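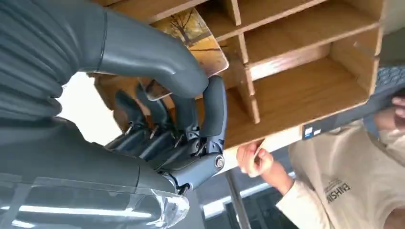
Photo: wrist camera, robot hand. Attached to ticket by Ariel Padilla

Ticket 1368: Grip force estimate jumps when hand enters cubby
Component: grasp controller / contact perception
Reported by: Ariel Padilla
Assigned to: Ariel Soriano
Status: Closed, fixed in Marar branch

Summary
During the card shelving task the controller reports a second contact as soon as the hand gets close to the shelf, and the planner treats it as a slip. It stops the arm and asks for a regrasp. The attached still has the autumn tree card between the thumb and fingers, with the outermost finger up against the shelf area. The card is tilted, and its lower part is partly hidden by the thumb and fingers, so the pose estimator mostly gets the upper part to work with.

Steps to reproduce
Load the Kurkel task file, cards into cubbies.
Start with a card already in hand.
Run the approach to the large left compartment.
Watch the contact topic. Fault comes up before the release step.

Expected: finger contact with furniture is logged as environment contact and the approach goes on at reduced speed.
Got: SLIP_SUSPECTED, then a full stop.

Padilla, Tuesday 9:40
Replayed 29 logged approaches from the Manbridge set. 10 of them fault the same way. All 10 have the outermost finger loaded and the other fingers steady. Lowering the slip threshold made it worse, raising it hid real slips. Put it back to the default.

Soriano, 11:15
Can you check whether the card pose moves at the time of the fault? If perception says the card is still, the slip flag should not win.

Padilla, 11:50
Checked. Pose confidence drops under the cutoff a few cycles before the fault, so the arbiter ignores vision and takes the force signal alone. In the log I started with, that happens at cycle 2,942. The mask is losing the bottom of the card to the hand, and the edge fit picks the bright card edge one cycle and the front edge of a shelf board the next. Both are light and close to straight.

Soriano, 1:30
Two problems then. The edge fit should not be allowed to leave the card mask. And the slip detector sums force over all fingers, so one finger pushing on wood looks like a change in grip. I'll split it per finger.

Soriano, 4:05
Pushed to the Marar branch:
- slip detector now runs per finger and needs two fingers to agree
- a single loaded finger with steady neighbors goes out as ENV_CONTACT
- edge fit limited to the card mask plus a small margin
- hand model is subtracted from the mask before the fit

Zatis viewer needs a restart to show the new contact type - otherwise it prints as unknown.

Padilla, 4:50
Same 29 replays, no false slips. Two still slow down early on ENV_CONTACT, but they finish the approach. I also ran the recordings where we pulled the card out on purpose, and those still flag.

Open item
People's hands are often near the shelf during this task, sometimes holding a card of their own. The tracker has not swapped cards in any log I went through, but there is no test for it. Opened separately and assigned to me.

Closing this one. Please reopen with the log attached if the full stop comes back.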